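Unit 6: Screening and Early Detection of Cancer
Course notes, introductory oncology for allied health students
Lecturer: Lerato Mabuza

Read these notes before the seminar. The tables are in the course folder and are not repeated.

1. Screening and diagnosis

A screening test is offered to people who have no symptoms. A diagnostic test is done when someone has a symptom or an abnormal screening result. The same procedure can do both jobs. A colonoscopy in a well person of screening age is screening; a colonoscopy after rectal bleeding is diagnostic. In your written work, say which one you mean.

2. Terms you need

Sensitivity: the share of people with the disease who test positive.
Specificity: the share of people without the disease who test negative.
Positive predictive value (PPV): the share of people with a positive test who have the disease.

Sensitivity and specificity describe the test. PPV also depends on how common the disease is in the group being tested. Most lost points on last June's paper came from mixing these up.

3. Worked example

The Obura teaching data set has 3065 adults who returned a stool test. Of these, 536 were positive. All 536 went on to colonoscopy, and 77 were found to have cancer.

PPV = 77 / 536 = 0.144, or 14.4 percent

So 459 people had a positive test and no cancer. Many of them had polyps, which the data set codes separately. Another 11 people tested negative and were diagnosed within the next two years. Counting those as missed cases:

Sensitivity = 77 / (77 + 11) = 0.875, or 87.5 percent

Work out the specificity yourself and bring it to the seminar. Show the denominator.

4. Two kinds of bias

Lead-time bias. If a tumor is found earlier but the person dies on the same date they would have died anyway, survival measured from diagnosis looks longer. No life has been extended.

Length bias. Slow-growing tumors spend more time in the stage where a test can find them. Screening therefore picks up more of them, and they tend to have a better outlook to begin with.

Both are reasons to compare death rates between whole groups in a randomized trial. Five-year survival in the screened group will not settle the question.

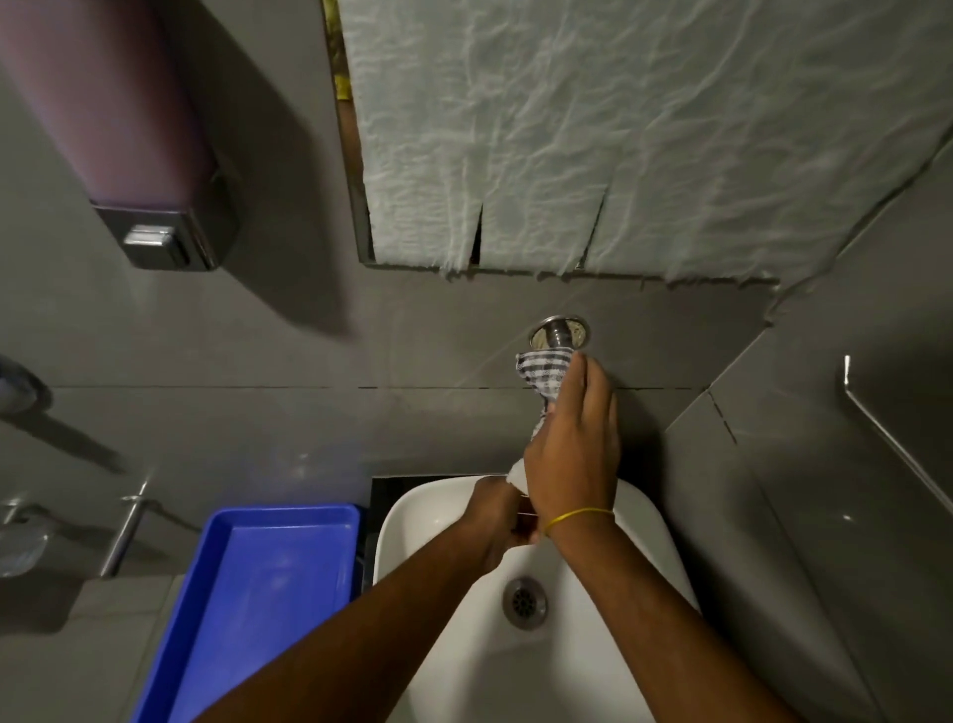

5. Overdiagnosis

Some cancers found by screening would never have caused symptoms in the person's lifetime. Prostate and thyroid cancers are the usual examples. Overdiagnosis is different from a false positive: the cancer is real and the pathology report is correct. It can be estimated for a population, but usually not identified in one patient.

6. For the seminar

Read Makori's handout on consent, sections 2 and 3. Write half a page on what a person should be told before a first stool test. Plain words, no abbreviations. Wycliffe Makori will lead the discussion.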